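August 23, 2023

I have been hooked on swimming in the lake before breakfast for one whole summer now, and I want to write down how it happened before I forget the bad parts.

It started with Veerle Jansen, who has the desk across from mine and who kept showing up to work with wet hair and a huge grin. I asked her about it once (big mistake, or the best thing I did all year) and two days later I was standing at the end of the Letley dock in a suit that was too big, with my teeth going like a typewriter. She said to walk in and keep walking. I got as far as my ribs and yelled a word I don't use at home.

And then I swam! Not far. The orange buoy is 40 strokes out for me, and that first time I turned back well before it. But the water was flat and green and there was mist sitting on it, and a heron on the far side who could not have cared less about me. I was so happy driving home that I missed my turn.

By the middle of June there were enough of us that we had a thermos rotation, and I went out and bought a proper tow float from Jorico, the little outdoor shop next to the bakery. If you swim anywhere with boats, please get one. It's bright, it weighs nothing, and you can hang on to it when your goggles fill up, and mine do that all the time.

The big day for us was the Bendwood crossing, 959 meters from the boathouse to the old stone steps. Kadri Mets set it up, and she is the sort of organizer who answers messages at midnight. I did some of the tea-table packing with everyone else and barely slept.
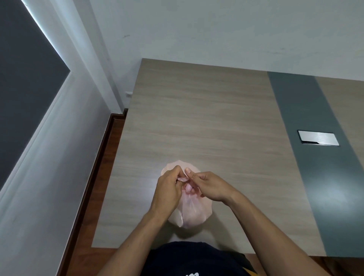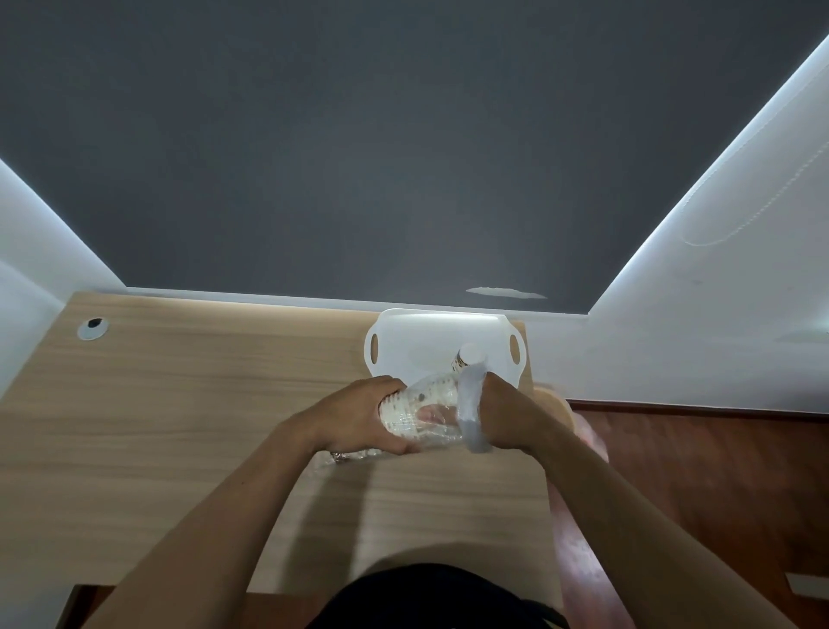

I swam the first 600 meters much too fast. Everyone had told me not to, and I nodded, and then the whistle went and I took off like I was being chased. Somewhere past the middle my arms turned to oatmeal and I rolled onto my back and looked at the clouds for a bit. That was my favorite part of the whole thing, no question. You're in the middle of a lake! There's sky in every direction! Then I flipped over and did slow breaststroke the rest of the way, chatting with a man in a green cap who was doing the same.

A few things I'd pass on if you're thinking of trying it. Go with someone who knows the spot. Take a wool hat for afterward, even in July, and put your dry clothes in the order you'll need them, top on top. Skip the fancy changing robe until you know you like it, a big old towel is fine. And eat something! I skipped breakfast once and felt awful until lunch.

Now I want to keep going into October, and I'm told the water gets very clear then and the dock gets very quiet. Veerle swims straight through the winter, but I'm not promising that yet. I've ordered some neoprene gloves, and I'll write again when I've tried them.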